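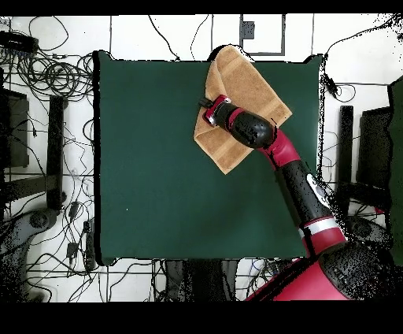
Will the folding crew at Ruma lose their jobs to the new robots? The company has told everybody on the crew that they're staying through next August at the same pay, and two of them are already moving over to looking after the arms.

Search this site Enter keyword Go

17th October
By Muchen Mao

I've been sending my bathrobe to Ruma for years (long story, it involves a dog), so when I heard the laundry was trying out robot arms for folding towels I pretty much invited myself over. I spent a morning in the back room where the trials are run, and then a very long lunch with the folding crew, who had plenty to say!

First, what the thing does. The arm works over a green mat, one towel at a time, and it's being taught the hotel fold, the one where the towel ends up as a tidy rectangle with the stripe where the guest can see it. The arms and the software are coming from a small outfit called Prodach, and the plan is to have 2 of them on the floor before the holidays, on bath towels only. Sheets stay with people. So do robes, thank goodness.

Ruma folds 1520 towels on a normal day, more when the Clullaretti hotel has a wedding on. That's a lot of wrists. Everybody I sat with at lunch had a sore something, and the woman next to me had a brace on each hand and was eating soup very carefully. She told me she'd be happy never to fold another bath towel in her life, but she'd like to know what she's going to be doing at half past three in the afternoon instead. Fair question, I thought.

The answer so far is inspection and packing. Towels get checked for stains and pulled threads, then bundled by hotel and floor, and the managers say that part has always been rushed. Two people from the crew have been learning to run the arms. That means starting them up, restarting them when a fold goes wrong, and deciding which towels are too worn to bother with. They get a bit extra per hour for it, and there was some grumbling at the table about how they were picked. I heard three different versions, so I'll leave that one alone.

Speed is the other thing. A good folder at Ruma does 113 towels an hour, and the arm isn't anywhere near that yet. The target Prodach has been given is 77, which sounds low until you remember it can keep going through the evening when everybody's gone home. The older folders found the number very funny. One of them offered to race it with her eyes shut, and I believe she'd win.

What people worry about most, from what I heard, is the quiet. The folding table is where all the talking happens – whose kid got into which school, who's selling a car, what was in the lost property from the Clullaretti. With inspection you stand by yourself under a bright lamp. A couple of the crew have asked for the inspection tables to be pushed together so they face each other, and the floor manager told me she's looking at the power outlets to see if it can be done.

Partanen, the laundry across the river, is said to be watching all this closely, though they didn't call me back. Ruma is holding a meeting for staff before the arms go onto the floor, and I've been told I can come along if I keep my mouth shut. I'll try. My robe is ready for pickup that day anyway.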